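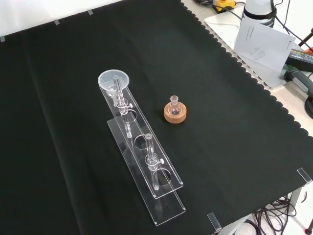
Funnel and stopcock column in the clear stand, on black cloth

Ullanham Science Annex, prep room and teaching lab
Walk-through checklist, end of term
Date: 6/19/18
Walked by: Yesenia Cuevas
Copy to: Sobia Khokhar (Cisneros building office)

Hi Sobia! Same form as April, same order, but I wrote a lot more in the comments because you asked me what "sort of" meant last time. Fair enough. OK means OK, FIX means somebody has to do something, and WATCH means I'm going to keep nagging.

DOORS AND WAY OUT

Hall door opens fully, nothing behind it: OK
The stack of folding chairs is finally gone. I don't know who took them and I'm not asking.

Back door unlocked from inside during class hours: OK
Sticks a little at the bottom when it's humid. I can open it with my hip, but I'd like it planed before fall.

Exit sign lit: FIX
The hall one is fine. The back one flickers, and when I pressed the test button it went out completely and took its sweet time coming back. Work order is 828, already in.

Aisles clear: WATCH
Backpacks. Always backpacks. The hooks by the window are a nice idea, but they're mounted so high that the shorter kids just drop everything on the floor under them (I would too).

EYEWASH AND SHOWER

Eyewash weekly flush signed: WATCH
The card has a gap in May from when I was out. I've flushed it every week since I got back, and I taped a pen to the card, which has already been stolen once.

Eyewash water clear, both sides even: OK
Left side was weak in April. The Grilska guy swapped the head and now they match. Dust caps pop off the way they should.

Shower pull handle reachable: OK
Tag is readable, nothing stored underneath. Please tell whoever moved the mop bucket that I'm grateful.

FIRE

Extinguisher gauge in the green, pin and seal in place: OK
Tag number 3015 matches your list this time!

Fire blanket in its box: FIX
It's in there, but it was stuffed back in after a demo and the pull tabs are buried somewhere in the middle. I tried refolding it and made it worse. Can we get a new one? I'd keep this one for practice.

Gas shutoff labeled: OK
New label, big letters. I also had two kids find it without help, and they did.

GLASSWARE AND SMALL EQUIPMENT

Chipped or cracked pieces pulled: OK
I went through the beakers with a fingertip along the rims, slowly, and filled a good part of the broken glass box. Most of the bad ones were 500 mL. They get knocked against the faucet, every single one in the same spot. I'd love a rubber sleeve for that faucet.

Stopcocks turn freely: WATCH
A couple in the drawer were stiff. Do NOT force them, and don't let a student force them either. They're in a tray marked STIFF until I have a quiet afternoon.

Funnels clean and stored dry: OK
Plastic ones on the rack, glass ones in the padded drawer. Somebody had been putting the powder funnels in with the liquid ones, so I put a label on the rack that is hard to misread.

Broken glass box closed and not overfull: FIX
See above, that one's my fault. Needs taping up and a new box.

CHEMICAL STORAGE

Cabinets locked, key signed out: OK
The Utier cabinet has its new lock. The old key still turns up in people's pockets, and if you get one back, just throw it out.

Acids and bases apart: OK
Yes. I checked twice, then had coffee and checked again.

Labels readable, dates on everything: FIX
One bottle on the low shelf has a label so faded that I can read "sol" and nothing else. I've bagged it and set it aside for the waste pickup. No one is to sniff it to find out!

Safety sheets in the binder: WATCH
They're there, but out of alphabetical order after M. It took me 30 minutes to find one sheet I knew we had. I'll fix it over the summer with the radio on.

Spill kit sealed: OK
Seal is unbroken and the gloves inside haven't gone gummy like the last batch.

PEOPLE STUFF

Goggles for every seat: OK
Wiped down and hung up. A few straps are getting tired and I've ordered spares.

Rules sheet posted: OK
It's the long version, in the small type. I'd still rather have the short one up, and I'll send you my draft again in case it got lost under something.

First aid box stocked: FIX
No small bandages left at all. Plenty of triangular slings, if anyone breaks an arm.

Next walk is before classes start. I have the back door key until then, so call me if the exit sign people need to get in.

Yesenia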